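Writing the rules down: an interview with the lab safety lead at Vondbridge

November 16, 2024

Filed under: Practice, Household robotics

Vondbridge runs a kitchen and tabletop manipulation lab on the second floor of a former print shop. Until last year the rules for working with the arms were on a sheet taped to the inside of a cupboard door. Now they are a 20-page house standard, and two other groups, Ospina and Irnard, have asked to use it. We spoke with the person who wrote most of it, the lab's safety and methods lead, who prefers to be referred to by job title.

The first question was why a lab with small arms and light objects needs a standard at all.

"People think of the big cells with fences," the lead said. "Our arms are slow and they don't lift much. But the operator sits within reach, and the things on the table are pots and cups. A pot lid is glass. You can drop a glass lid from a few inches and spend the afternoon cleaning up. Most of the first draft was about glass."

The draft began as a list of things that had gone wrong. There were 130 entries in the old logbook, going back to the first arm, and the lead sorted them over two weeks in October. A few were injuries, all minor, mostly pinched fingers. Far more were damaged objects, bent finger plates, and sessions that had to be thrown out after somebody changed the setup halfway through and did not write it down.

"That last kind surprised me. I had gone in thinking I was writing a safety document. A third of it ended up being about record keeping."

The standard is now in two parts. Part one covers people and equipment. Before an arm is powered, the operator checks the stop button by pressing it, even if the last operator did the same ten minutes earlier. Fastener checks on the gripper come at the start of every shift. Hands stay off the table while the arm is enabled, and a second person may not reset objects unless the operator has said the word "clear" out loud. Long sleeves get rolled up.

The sleeve rule got the most complaints, according to the lead. "It's cold in there. I understand. I bought a second heater and the complaints stopped."

Part two covers the objects and the table. Each object has to be on the approved list before it can be used, and getting it on the list means that someone has handled it, weighed it, and looked for chips and sharp edges. Cookware is used empty. Lids are allowed if they sit properly on the pot they came with.
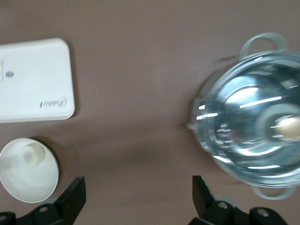

The lead was firm on the question of spacing. Objects are laid out so that the open gripper can come down at its full width at the planned grasp point without touching a neighbor. Operators used to judge this by eye from their chair, and from the chair the gaps look bigger than they are. The rule now is to bring the arm over the table at low speed and look at the wrist camera view before the first attempt.

"It takes half a minute. If you can't see a place for both fingers, move something. Don't try to be clever with the approach."

Shiny metal has its own paragraph. Reflections can confuse the tracking software, and the lab spent a long time arguing about whether to ban polished pans or dull them with a spray. It did neither. The standard asks for soft overhead light, a matte table surface, and a note in the session record whenever polished metal or clear glass is in use, so that whoever works with the data later can find those sessions.

"A real kitchen has shiny pots in it," the lead said. "I wasn't going to write a rule that made our table less like a kitchen. I just want it in the notes."

Session notes used to be free text. They are now a short form in Vundano, the lab's scheduling and logging tool, with fields for the object list, the lighting setting, the operator's initials and any stop. A session without a completed form is not used. When the rule came in, the lead went back through the older material and set aside 604 sessions that had no usable notes.

Asked how the staff took that, the lead paused for a while. "Not well. Some of that was weeks of somebody's work. But we couldn't say what had been on the table or what had been changed, and I didn't see how we could stand behind it. We kept it on a separate drive. It's fine for practice."

There is also a limit on wear. Finger plates are inspected after every 400 grasps and replaced if the edge is rounded or the plate no longer sits flat against its bracket. Irnard, which uses heavier objects, has asked for a lower number in its own copy. The lead has no problem with this.

"They should change it. The number came from our parts and our table. What I'd ask is that they write down the new number and why they picked it, and then keep to it."

Some questions are still open. The standard says nothing yet about two arms sharing one table, which Ospina does regularly, and the section on liquids is one sentence long: no liquids. Operators have asked for an exception for water in plastic cups. The lead is drafting one and wants trays under everything, a towel within reach, and the power strip moved off the floor first.

The next revision is planned for spring. In the meantime the old sheet is still taped inside the cupboard door. The lead has written the new document's version number across it in red marker and has asked twice for someone to take it down.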